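Hekum notebook, perception and tooling
October 11, 2018
Garment set, bedroom recordings: segmentation and width channel

Picked up where the last entry stopped. The loader now reads the whole Dromville batch without falling over on the missing calibration blocks. 197 episodes in, 3 rejected for timestamps that run backwards. I moved those to the quarantine folder and did not try to repair them.

First job was the grasp detector. It takes the finger opening from the tracker, smooths it, and marks a grasp when the opening stops shrinking before it reaches the fully closed value. On rigid items this works. On thin cloth the stopped value sits very close to fully closed and the detector misses it. Bunched cloth is easier because the folds keep the fingers apart. I used a stretch with black pleated fabric held between both fingers to set the upper end of the range.
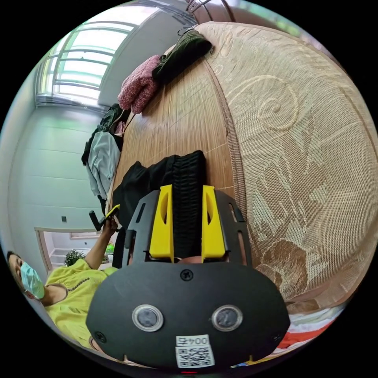 1. Finger mask

The yellow threshold in the Claeys config was too wide. It was picking up the yellow-green sleeve whenever the arm came in from the left, and the mask then reported a finger where there was none. Two changes:

Narrowed the hue band and raised the minimum saturation.
Restricted the search to a fixed polygon over the finger area, in raw fisheye coordinates. The fingers do not leave it at any opening.

The second change does most of the work. With the polygon on and the old hue band, the sleeve was already gone from the mask in every clip I stepped through. I kept the narrower band anyway. The other hand tool also has a yellow part, and it can come close to our fingers, so the polygon alone may not be enough there. Not tested yet.

2. Undistortion

Tried running the cloth segmenter on rectified crops. The straight lines come back, but the outer part of the view gets stretched so much that cloth near the rim turns to mush. Went back to raw fisheye input with a circular mask, so that the black border does not get a class of its own. Training on raw views is also one less step in the loader.

The woven mat is a problem for the edge-based baseline. Fine parallel lines everywhere, and it fires on all of them. The learned model is less bothered, but it still draws a ragged border where dark trousers lie on the mat. The pale shirt comes out cleaner. I expected the reverse. Exposure may have something to do with it, with that much daylight in the window.

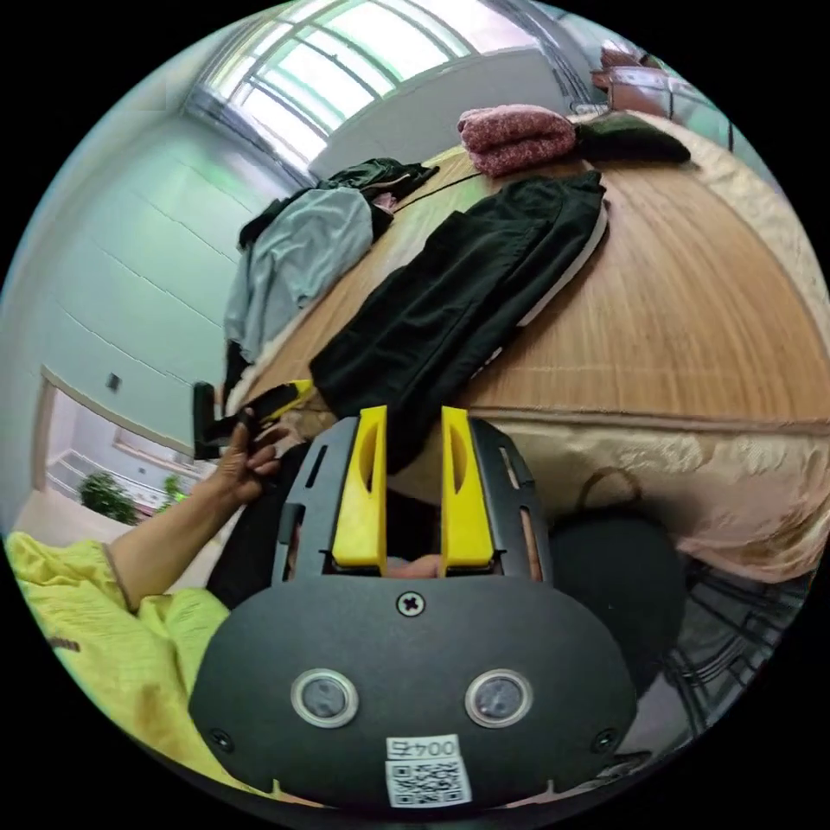 Fingers open, trousers and shirt on the mat. Used as a no-grasp reference for the width channel.

3. Width channel

Refit the open and closed endpoints per device instead of sharing one pair. The sharing was a leftover from July, and it explains a constant offset I had put down to the tracker. The device ID now comes from the sticker and goes into the episode header. If the QR code fails to decode, the loader stops with an error. No default.

Relabeled 40 clips by hand with the new endpoints. Labels are in the Kadbridge share under width_v2. The old ones are still there, do not mix them.

Open items

Check the finger mask on clips where the two tools are close together.
Rerun the detector on thin cloth with a lower stop margin.
Ask whether the quarantined episodes can be exported again from the source.
Merge the loader branch once the 2 failing unit tests are fixed. Both are path problems.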